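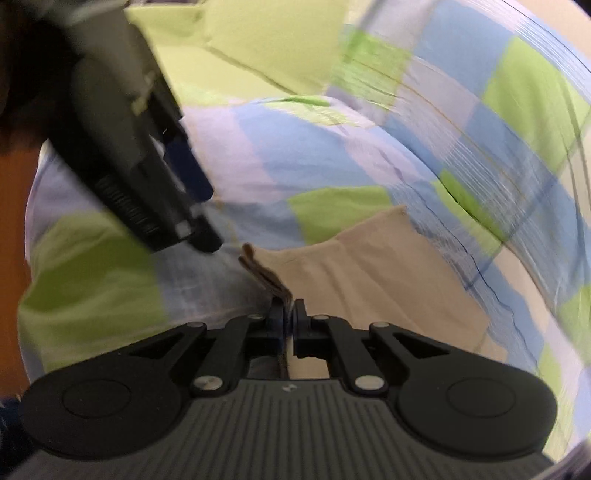 I gave up on paper towels in May, mostly to see whether I could. We were buying them by the case and I was tired of carrying the case up the stairs. What replaced them is a bin of rags cut from old clothes and bedding. A rag can be pretty small and still be useful, and a folded bit of brown cloth with a bit of fray at the edge, like the one held up here, is a fine size for window tracks and the gap behind a faucet. For counters I cut squares from bath towels.

It took one Saturday to get set up. I went through the closet and the linen shelf and ended up with 43 rags, which has been enough for two people and a dog. T-shirts are best for glass. Flannel is good for dusting. Anything with a lot of polyester just pushes water around, so I stopped keeping it.

Used rags go in a bucket under the sink and get washed every 4 days on hot, with no fabric softener. The greasy ones I wash alone. I hang those outside until they are dry and don't put them in the dryer.

I still keep one roll of paper towels for when the dog is sick. It has lasted since spring. My next job is the napkins, and I have a worn tablecloth from the thrift store in Workevell that should make a decent set if I can get the hems straight.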